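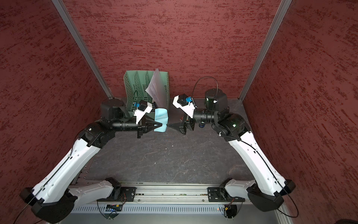 Figure 9.1 The two-arm workcell, with a light blue object held in the left gripper and the file organiser behind.

Chapter 9
Learning to Pass Objects Between Two Arms

The preceding chapters treated the robot arm as a single agent acting on a still world. A large share of household and office work does not fit that picture. Folding, sorting, opening and filing all call for one hand to hold while the other acts, and many tasks require an object to change hands before they can be finished. This chapter considers how a controller for two arms may be learned from recorded demonstrations, and how the result should be measured.

The chapter follows one study throughout, carried out at the Bromden laboratory and known as the Muno trials. Two arms of the same type were mounted side by side on a common rail, each with a parallel gripper and a small camera at the wrist. The surroundings were kept plain and the walls were of a single colour family, so that changes in the images came mainly from the arms and the objects. Operators recorded 2,738 demonstrations, divided among 32 tasks. A desk file organiser, of the kind seen in Figure 9.1, was among the items used.

Section 9.2 sets out the method of recording. Each demonstration is stored as a sequence of joint positions, gripper openings and camera images taken at matched times. Small errors in timing matter more with two arms than with one – a delay that is harmless when an arm reaches alone may cause an object to be dropped during a transfer.

Section 9.3 describes the Szalai split, in which whole tasks are withheld from training. Four of the 32 tasks were set aside in this way. Students should note the difference between this test and the more usual one, where individual demonstrations are withheld but every task has been seen. The second test gives higher scores and says less about how a controller will behave on unfamiliar work.

Section 9.4 presents the main result. A single controller trained on both arms together completed more transfers than a pair of controllers trained separately. The gain was largest where the two grippers had to work close to one another, and was small where the arms could take turns. The Brindell measure, introduced in Chapter 4, is used again here to compare the smoothness of the recorded and learned motions.

Before you begin

You should be familiar with joint and tool coordinates (Chapter 2) and with learning from demonstration for a single arm (Chapter 7).

Key terms

transfer, holding arm, acting arm, withheld task, matched timing

9.1 Why two arms are harder than one

Consider an arm with six joints. Its position at any moment is given by six numbers, and that of two such arms by twelve.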